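Section 4: Setting up the box table for an open day

Sections 1 to 3 got you a working arm and a charged controller. From here on I'm assuming you have a room full of visitors arriving at some point and you'd like the box demo to be running when they do. I've set this one up for every Goreck open day we've done so far, and most of what follows I learnt by getting it wrong in front of people. Halina Sadowski did the first version of these notes and I've scribbled all over hers, so if the tone jumps about, blame me.

You'll need the arm on its short stand, the yellow fingers (the dark ones slide on cardboard, leave them in the drawer), a flat-packed box with its slots already cut, the barrier posts and the floor tape.

4.1 Placing the stand

1. Wheel the stand up to the worktop and lock both brakes. Push it with your hip afterwards. If it moves at all, do the brakes again.

2. Check that the edge of the worktop is 90 mm from the front plate of the stand. There's a block in the tool tray cut to that length, so you don't need a ruler.

3. Run the power lead behind the worktop and tape it down the whole way. At the June open day it was taped in two places only, and Marwa Hajji's foot found the bit in between.

4. Put the barrier posts out so that the rope is 800 mm clear of the furthest point the arm can reach. Do this before you switch on!

Caution: the arm reaches further to its left than it looks as if it should. Swing it by hand with the power off and watch where the fingers go before you decide where the rope belongs.

4.2 Fitting the fingers

5. Slide each yellow finger on until it clicks, then tug it. A finger that only feels as if it's on will come off at the first squeeze and land in somebody's coffee.

6. Wipe the gripping faces with a barely damp cloth. Cardboard dust builds up on them over a morning and the grip gets worse so slowly that you won't spot it.

7. Open and close the gripper from the controller a few times with nothing in it. Listen for a tick at the end of the close. Ticking means one finger is sitting crooked, so go back to step 5.

4.3 Getting the box ready

8. Fold and unfold every crease by hand before the arm goes near it. A brand new box is stiff and springs back, and the arm gives up and parks itself, and then you are left making conversation. I use old boxes on purpose now. The crumpled ones behave much better, even if Ekaette Olaniyan says they make us look poor.

9. Set the box down with the flaps towards the arm and leave them partly open so the fingers have something to go for.

10. Look at the slots. If a tab has been torn by an earlier run, swap the box.

Note: light matters more than I ever expected. A low lamp on one side throws hard shadows across the cardboard and the wrist camera can take the edge of a shadow for the edge of a flap. Draw the blinds if you have them and use the ceiling lights. If you can't, run the Tratance light check from the controller menu and let it finish, even with people waiting.

4.4 Running it with visitors

11. Set the speed to 2. The dial goes a good deal higher and children will ask you to turn it up. Please don't.

12. Press Start, take your hand away, and stay within reach of the red stop button the whole time. If you want to wander off and chat, hand the button over to somebody first and say out loud that you've done it.

13. Leave 15 minutes between runs. The wrist motor wants the rest, and so will your voice.

14. Put the wrist camera view up on the big screen while you talk. I resisted this for ages (I thought people would want to watch the arm itself) but they drift over to the screen every time, and the questions are much better for it. Hauwa Ugwu had a retired bookbinder with her for most of an afternoon, talking about grain direction.

Caution: if a flap gets stuck between the fingers, press stop before you touch anything. Then open the gripper from the controller and lift the box out. Never pull the cardboard free while the arm is live, however loudly someone is telling you it'll be fine.

Packing away is in Section 5. Leave the rope up until the power is off.
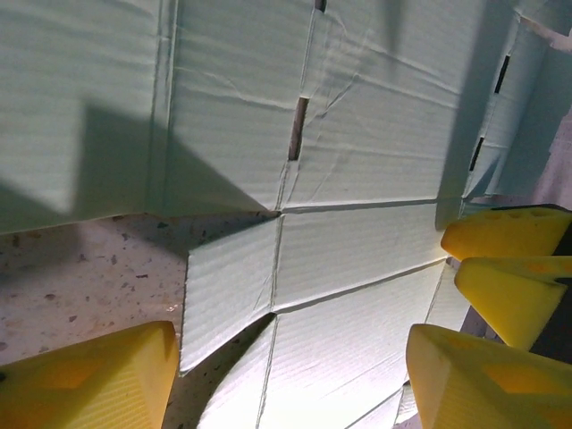
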